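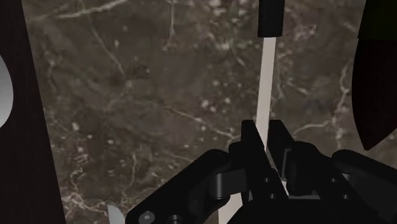
Gripper and upright rod, rendered view

Astdale Film Society, program meeting, February
Present: D. Štěpánek (chair), S. Vrabec (minutes)

1. Firnon series. Agreed to screen all 6 films in story order, with the prequel first. Vrabec noted that the Malabanan cut runs 29 minutes longer - the theatrical version will be used.

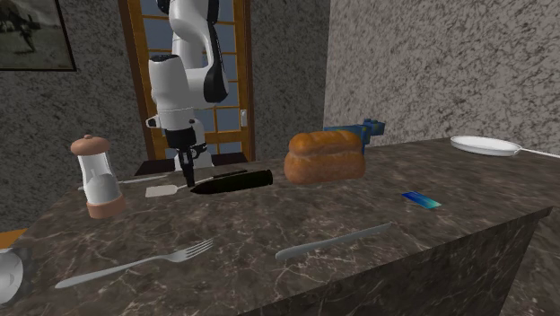

2. License. Itano quoted 585 for the full series. Approved. Štěpánek to sign.

3. Program notes. Print run set at 2,000. Timeline insert to be checked by Vrabec.

Closed 8:40 p.m.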